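Home Help Exchange – Tables, Desks and Displays

Power strip on a marble table: okay, or do I need the drilled-in outlet?

stairwell_ed
Posted 26th August

We have a gray marble table in the reading room at our office in Jemville, and it's going to hold an architectural model plus whatever people bring along to plug in. The nearest wall outlet is behind the bookshelves. Right now the plan is a plain power strip lying on the stone, and I thought that was the end of it.

Then I asked Pletwood, who supplied the table, how they'd handle it. I got back a quote for $322 to drill a hole through the top and fit a flush outlet box. On top of that they want $179 for a coat of something called Plellow, which is supposed to make the stone "fully charger safe." I asked what happens to marble that is not charger safe and the reply was a paragraph about heat, metal scratches and "energy residue." I have had chargers on tables all my life and have never had to wipe off any energy residue.

So three things I'd like to know from people who are not selling me anything.

Is there a real reason not to put a power strip straight on marble?

Will the prongs on a plug-in adapter scratch it if someone leaves one lying there?

And is the folded-up extra cord a problem or not? I've read that you must never use a strip with the cord bundled, and I've also read that it's fine, and neither page gave a source.

The model stays put, more or less. It's large, and moving it is a two-person job I would like to do once. The table is polished, with a cloudy white and darker gray pattern. I don't know if it was sealed before we got it. Pletwood says "probably," which doesn't inspire me to hand over $179 for a second coat.

grout_and_about

Don't drill it. I can't say that strongly enough. You can't undrill marble, and the day you decide the model looks better by the window you'll own a table with a hole in the wrong place. Whoever does the cutting will also want you to sign something saying that cracks along the veins aren't their fault. Read that page before you read the price.

The strip by itself does nothing to the stone. It's a plastic box. If it has hard feet with grit stuck under them and people drag it around all day, sure, you'll get marks, but that's true of a coffee mug. Wipe the underside and stick on felt pads. A sheet of them costs less than lunch.

I'd want to know what's in that coating. I looked at a couple of "charger safe" products when we did our lobby, and as far as I could tell they were ordinary stone sealer with a lightning bolt on the can. Sealer slows down stains. It won't make the surface harder, so it won't do a thing about scratches. Ask Pletwood that exact question in writing and see whether the answer has the word "scratch" in it.

Test for whether it's already sealed: put a few drops of plain water on a spot the model will cover and leave it for 20 minutes. If the stone goes darker under the drops, it's drinking. If they sit there, you have sealer on it and you can keep your money. Some dense marble will pass without any sealer, before anyone writes in to tell me.

Pix_Tabletop

just get a wireless charger, problem solved. marble looks way cleaner with no cords anyway. we have one at home and love it!! also I would not put a strip on the table at all, they look cheap

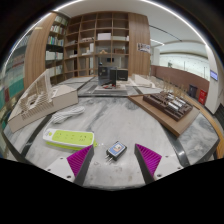
slow_varnish

The answer above mine doesn't help anyone with a laptop, so I'll go through the questions in order. We have a marble table with a big beige model on the left side of it and the power on the table beside the model, so I'm at least talking about the same furniture.

On the strip: white with a lime-green top, lying flat on the stone. I've never been given a convincing reason to do it any other way. I did try fixing one under a tabletop at our old place in Te Moana. People had to crouch to use it and kept missing the sockets, and after a month everyone was running their own extension cords across the floor. A strip you can see gets used properly. It also gets switched off, if the button is at an end where a hand naturally goes. Ours has a small round green one at the left.

On the prongs: this one has something to it. Marble is a soft stone and plug blades are metal. A small black adapter lying around with its prongs toward the stone is the thing I'd worry about, far more than the strip. Setting it down won't do much. Sliding it might. I say might because I took an old plug and a marble offcut and went back and forth with it on purpose, and what I got was a gray line that mostly came off with a damp cloth. That was metal rubbed onto the stone. Under a lamp there was a very faint scratch beneath it that I couldn't find again the next day. I wouldn't try it on the good table, but I also wouldn't pay $179 to prevent it, especially with a coating that probably can't.

Most of what people call damage on these tops is dirt. You get smudges and brownish marks near wherever things are set down, and someone always decides that the stone is "burned." Clean it before you believe that. Use warm water and a drop of dish soap, rinse it, then dry it with a soft cloth. No vinegar, no lemon, no bathroom spray. Acid eats the polish and leaves a dull spot, and that really is permanent. If a brown mark doesn't move after two goes it may be a stain that has sunk in, and then you're into poultices. I'm less of an expert on those than the people who sell them claim to be.

On the bundled cord: both of the pages you read were half right, I think. A cord folded in long loose loops and lying in the open has air around it, and with a phone and a laptop on the end it carries very little. I put my hand on ours now and then and have never felt anything I'd call warm. Wind the same cord tight, shove it in a closed box, then plug in a space heater, and you've built something stupid. Look on the back of your strip for the limit and add up what's plugged in. Over 500 watts on a reading room table and I'd be asking who brought the kettle. If you really want to stop thinking about it, buy a strip with a shorter cord. But measure the route to the outlet first, around the shelves and not through them.

What I would spend effort on is where the cord leaves the table. That is where someone catches it with a knee and takes the strip along, and maybe a piece of the model too. Ours has thin slats on top and a tall ribbed part, and I don't care to find out how well they're glued. Keep the loops behind the strip, away from the front edge, and run the cord down the back. Tape it to a table leg if the leg will take tape. Put the strip far enough from the model's base that a plug can come out without elbows getting involved.

One thing I'd push back on from the first answer: felt pads. They're fine under a heavy lamp. Under a light plastic strip they make it skate all over polished stone every time someone pulls a plug. Thin clear rubber bumpers grip better – but check them on a hidden bit first, as some rubber leaves a yellow shadow on pale stone. I don't trust the packets that say "non-marking" either. I left one under a jar from December until spring before I let the rest near the table.

And get Pletwood to define "energy residue." I'd frame the reply.

Reader comments

stairwell_ed
Did the water test in two places. Drops sat there, stone stayed the same color. Told Pletwood no to both. They came back with a lower price on the Plellow, so I'm guessing it was never worth the first one.

grout_and_about
Fair enough on the felt. I'd still rather have a strip that skates than yellow dots on my marble, but I admit mine has a heavy metal case and yours doesn't.

kettlewell_no
I don't buy the "hand on the cord" test. By the time a cord feels hot you have already been doing it wrong for a while. Add up the watts like he says and skip the touching.

Pix_Tabletop
they make wireless ones for laptops now too I think

slow_varnish
Which ones? I've looked. Everything I found was a pad with a cord coming out of it, and the cord had a plug on the end.

dusty_plinth
What do you all use to dust the models? I've been told canned air and I have also been told canned air will blow the small bits off the top. Nobody in my office wants to be the one to check.

Related items

Is my marble etched or only dirty?
Sealer that "lasts for life" – has anyone had it last?
Hiding cords behind bookshelves without moving the bookshelves
Rubber feet left yellow rings on a white counter
How far should a display model sit from the edge of the table?
Drilling stone tops: what the waiver says
Canned air or a soft brush for card and wood models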